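Jalwood Weekly Market Levy

The Jalwood weekly market levy was a daily charge collected from stallholders and small shopkeepers in the market town of Jalwood, and for a good many years it was the thing people there talked about whenever they talked about local government at all. It was also known as the stall fee, the gate money or, among older traders, simply "the ticket," after the slip of colored paper that was handed over in exchange for it. The town council withdrew the charge for small traders in June, after a long and rather winding debate, and replaced it with a yearly registration that most stallholders can complete in a single visit.

Background

Jalwood grew up where two cart roads met, and the market came before nearly everything else in town. The first sellers brought grain, oil and cloth, and they paid the owner of the field for the right to spread a mat on it. When the council took over the ground, it kept the payment going, partly out of habit and partly to pay for sweeping, water and the night lamps. Nothing much was written down in those early days. A trader who had been coming for years might pay less than a newcomer two mats away, and both of them would have thought this perfectly natural.

The first printed schedule of charges sorted sellers into four classes, according to what they sold and how much ground they covered. Grain dealers paid the most. People selling greens, flowers or cooked food from a basket paid the least, though they paid every day they came, and over a season this could add up to more than a shopkeeper on the main street paid for a full license. That unevenness, more than the amount itself, was what kept the complaints going for so long.

Collection

Fees were gathered in the morning by collectors who walked the rows with a ticket book and a cloth bag. Later the council hired a contractor, Kellero, to do the work in return for a share of the takings. The arrangement brought in more money, and it was quite unpopular. Traders said they were being charged twice when they moved from one row to another to get out of the sun, and some kept their old tickets pinned inside their awnings for months in case of an argument. Kellero held the contract for three years and did not seek to renew it.

Campaign against the levy

The first organized objection came from the vegetable sellers, led by Padmavathi Arumugam, whose family had kept a place by the north gate for as long as anyone could remember. She collected old tickets by the sackful and brought them to a council sitting, where they were emptied out on the clerk's desk and had to be picked up again before business could go on. The shopkeepers joined later, and a little warily — they had never quite trusted the stallholders, who in turn thought the shopkeepers had it easy.

What brought the two sides together was a proposal to raise every class of fee by up to 10 percent to pay for a new roof over the grain sheds. Bhavana Marar, then a council member for the east side, asked for the accounts to be read aloud before any vote was taken. They showed that a large part of the money from the smallest sellers was going straight back into the cost of collecting it. The increase was dropped, and a review of the whole system was promised in its place.

The review took longer than anyone would have liked. It heard from traders, from carters and from the neighboring town of Cedo, which had given up its own stall fee some time before and had found that its market filled up rather nicely afterward.

Abolition and after 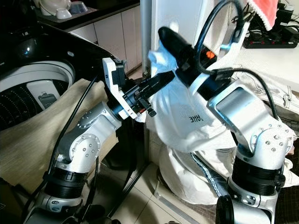

Malathi Chacko, speaking for the cloth sellers at the final hearing, told the council that her members did not mind paying for clean water and decent lamps, and never had, but that they would like to pay once and be left alone to sell. The vote that followed went comfortably in favor of ending the charge for small traders. Wholesale dealers still pay a fee on each load, collected at the weighing yard.

Under the present rules, a stallholder registers once a year and receives a card good for any open row. The old four classes have been reduced to two, small trader and wholesale, and disputes go to a market clerk who sits near the north gate on market mornings. Some sellers have grumbled that rows now fill before sunrise, and a system of reserved places has been discussed, though no proposal has yet been put to a vote.

See also

Cedo market
Grain sheds of Jalwood
Kaneko weighing yard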